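Kollora Four-Finger Hand Kit, with Jatex fabric sleeve
Shop > Hands and Grippers > Kits
Reviewed by the Femholm shared workshop
Price: $388
Ships from: Monday

The maker's page says this goes together in an afternoon. Ours took 18 hours of bench time, and we had built hands before. The metal finger joints are decent. The instructions are thin, and the step on tendon tension reads like it was written by someone who never had to do it.

The black tips that come in the bag are the part we'd buy again. As for the rated life of 800 grip cycles, we have no idea how they got that number, and the support desk didn't say.

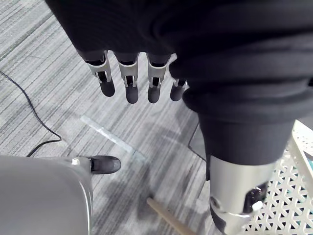 The sleeve is sold as an extra and we're not convinced it earns the money. It keeps lint out of the forearm, fine, but it bunches at the wrist and you have to roll it back for every adjustment. An old sweatshirt arm did the same job on our first build.

Needs the Naidoo wrist adapter — not included, and not mentioned until page 2 of the manual.

In the box: hand, tips, tendon cord, hex key
Not in the box: adapter, sleeve, power supply
Returns: unopened kits only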